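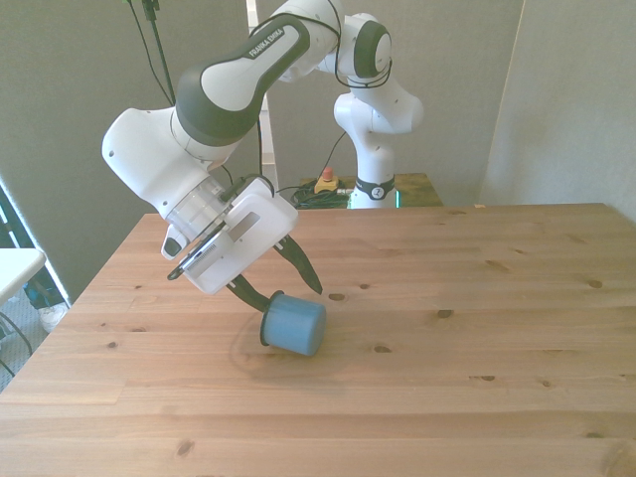

A Franka Emika arm over a blue cylinder lying on its side, one of the object poses addressed in the new release.

Millov releases grasp planner update with support for toppled objects

Millov has released version 2 of Flomside, its grasp planning and motion control package for single-arm manipulation cells. The update changes how the software handles cylindrical objects that are lying down, a case that earlier versions passed to a general-purpose sampler.

In the previous release, the planner fitted an upright bounding box to each segmented object and generated candidates from above. A cup on its side produced a box of the wrong proportions, and many of the resulting grasps placed a fingertip inside the rim or below the table plane. Version 2 fits a cylinder with a free axis, estimates which end is open, and scores candidates separately for the wall, the rim and the closed end.

"The pose estimate was usually good enough," said Haris Durrani, who maintains the planning module. "The candidate generator was throwing the axis away before the scorer saw it."

The collision model has also been revised. Users can now attach geometry for wrist-mounted devices, flanges and brackets to the hand link in a single configuration file, and the planner checks these shapes on tilted approaches as well as vertical ones. Cables are still not modeled. Millov recommends a padded keep-out volume along the arm links where cables are routed outside the housing.

On the control side, the final 5 centimeters of an approach are now executed under Cartesian impedance control, with stiffness set per axis. Contact is declared when the estimated external force exceeds a threshold for 7 consecutive control cycles. If contact is registered on one finger only, the controller pauses the closing motion and shifts the hand laterally before trying again. The number of retries is set to 2 by default.

Jawad Hayat, who runs integration testing at the company's Musudholm site, said the lateral shift needs tuning on light objects. Cylinders tend to roll when the first finger touches them, and a stiff setting makes this worse. The release notes list suggested starting values for common surface types.

Logs are written in a new format that stores the rejected candidates along with the selected one. A converter for older logs is included. The viewer, Sial, must be updated at the same time, as the current version cannot open the new files.

Existing configuration files will load with a deprecation warning. Support for the old box-fitting mode ends in October.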